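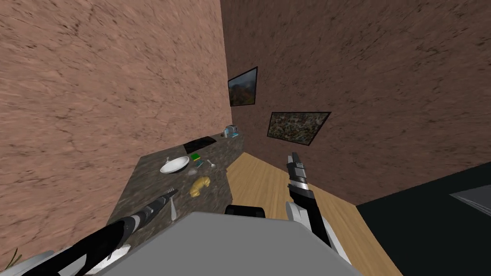 How does a robot learn to tidy up?

Reading time: 2 minutes

Nobody is born knowing how to put a spoon away. You watched a grown-up, had a go, dropped it, had another go. Robots need to learn too, and they need LOTS of goes.

So where do the goes come from?

Mostly from people. A person steers the robot's arms and does the job properly. Reach, grab, lift, put down. The computer saves all of it: what the robot saw and how its arms moved. One saved go is called an example (grown-ups sometimes say "demonstration").

At Todura they collected 4000 examples for one set of kitchen jobs. Phew. And 986 of them were made in March alone.

Why a pretend kitchen?

Lots of the examples come from a kitchen inside a computer, a bit like a video game. It's called Kurau. Two robot arms, a counter, some things to pick up. A bowl, a sponge, a croissant. If a pretend glass falls on the pretend floor you press a button and start again. No sweeping up!

Tricky things are good things

A clear glass on a speckly counter is hard to spot. Even for you. A spoon is thin and flat, a croissant is curvy, so the robot's fingers have to go in differently each time. If every example was the same easy bowl in the same easy place, the robot would only learn that one bowl.

So things get moved about. Kurau has 14 different counters and the walls change as well.

What about the bad goes?

Some get thrown out. Somebody bumps the bowl, or forgets what there doing halfway. On one Friday 196 went in the bin. Some mistakes are kept on purpose though, if the person fixes it after, becuase then the robot can see how to fix it too.

Try it: get a friend to be the robot, eyes shut. Tell them how to pick up a spoon. Only small words like left, down, squeeze. Harder than it sounds.

More to read
What is a gripper?
Jokumeo and the sock drawer
Can robots see colours?
Escobar learns to stack cups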